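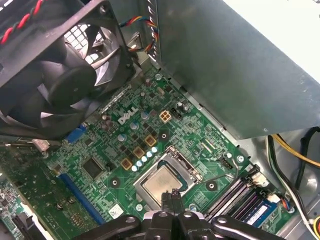
达德索普（Dadthorpe），6月

第4章　给旧台式机安家：Preleck 静音柜安装说明

4.1　开始之前

感谢您选购 Preleck 静音柜。您大概已经试过把主机塞到桌子底下、衣柜里面，或者用一条毛毯盖住它。毛毯那种做法请立即停止，本章余下的内容可以稍后再看。

静音柜适用于放置在书房、前台或诊所候诊区的旧台式机。它不会让电脑变快。我们每个月都会收到几封询问此事的邮件，答案一直没有变。

包装内应有：柜体一只，背板一块，Joo 隔音垫4片，脚垫4只，螺丝一袋。螺丝通常会多出一颗，请收好，它会在搬家时派上用场。如果少了一颗，请先检查您坐的地方。

您还需要自备十字螺丝刀、软毛刷和一块平整的地面。手电钻用不上。

4.2　选择位置

柜体背后至少留出一只拳头的空隙，成年人的拳头。不要紧贴暖气，也不要放在鱼缸下面，哪怕鱼缸“从来没漏过”。

柜体净深516毫米，净宽259毫米。请先量主机，再拆包装，顺序颠倒的用户往往要和退货部门通很长的电话。量深度时请把后部插头算进去，显示器线缆的插头尤其爱占地方。

注意：铺有厚地毯的房间，请在柜体下垫一块硬板。地毯会把底部进风口堵得严严实实，而且毫无愧意。

4.3　清理主机

一台积灰多年的主机放进再安静的柜子，也还是会呼呼作响。花一刻钟清灰，比加钱买第二套隔音垫划算。

1. 正常关机，拔掉电源线，再按一次开机键，放掉余电。等屏幕黑了就直接伸手进去，不算关机。

2. 将主机侧放在桌面上，打开侧板。侧板的开法各家不同，有拉手的，有拧螺丝的，也有要先按住某处、再往另一个方向推的，后者请查阅原厂说明书，勿用餐刀。

3. 用手指轻轻抵住风扇叶片，再用软毛刷顺着叶片清扫。不抵住就吹气，扇叶会转得很欢快，轴承则未必。

4. 清扫通风口格栅，由内向外。灰尘落在地上属于正常现象，落在主板上请重来一遍。

5. 检查线缆。松散的线可用软扎带归拢，避开风扇。扎到能穿过去即可，不必追求展览效果，更不要为了好看而拔掉任何插头。

6. 阅读电源铭牌，抄下额定输入电压和功率，填入保修卡背面的表格。铭牌上的字通常很小，手边备一只放大镜，或者一位视力好的晚辈。认证标志不必抄写，它们只是站在那里表示自己合格。

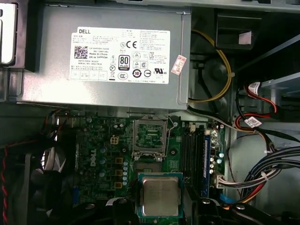

7. 合上侧板，确认没有夹住线缆。桌上若还剩下零件，请回到第2步。

警告：任何时候都不要拆开电源外壳。即使拔了插头，内部仍可能残留危险电压。本手册其他地方的语气可以商量，这一条不行。

4.4　贴隔音垫

Joo 隔音垫背面自带不干胶，粘性极强，而且认第一次。建议先不撕膜比一遍位置，左右各一片，顶部一片，门板内侧一片。底部不贴，那里是进风口。

对准上沿，撕开一指宽的膜，由上往下慢慢压平。贴歪不超过一指宽的，隔音效果没有差别，只是您以后每次开门都会看见它。

刚贴好的垫子有些气味，敞着柜门放一夜即可。

4.5　放入主机并试运行

把主机直立推入柜内，前面板朝向柜门。线缆从背板的椭圆孔穿出，电源线走下孔，其余走上孔。全部走一个孔也能塞进去，但下次要换一根线时，您会把其他线也一并认识一遍。

接好线后开机，关上柜门，照常使用一个下午。随后打开柜门，用手背试一试上方的空气。温热属于正常；如果觉得可以用来烘袜子，请检查背后的空隙，或改装 Serkell 排风背板（另购，见第7章）。

提示：关门后仍能听到有规律的嗒嗒声，多半来自机械硬盘。请先备份资料，再考虑隔音的问题。

4.6　日常保养

每季度刷一次底部进风口，每年重复一次4.3节的步骤。柜门外侧用微湿的布擦拭，隔音垫不可水洗。柜顶承重以一台小型打印机为限，猫请自行称重。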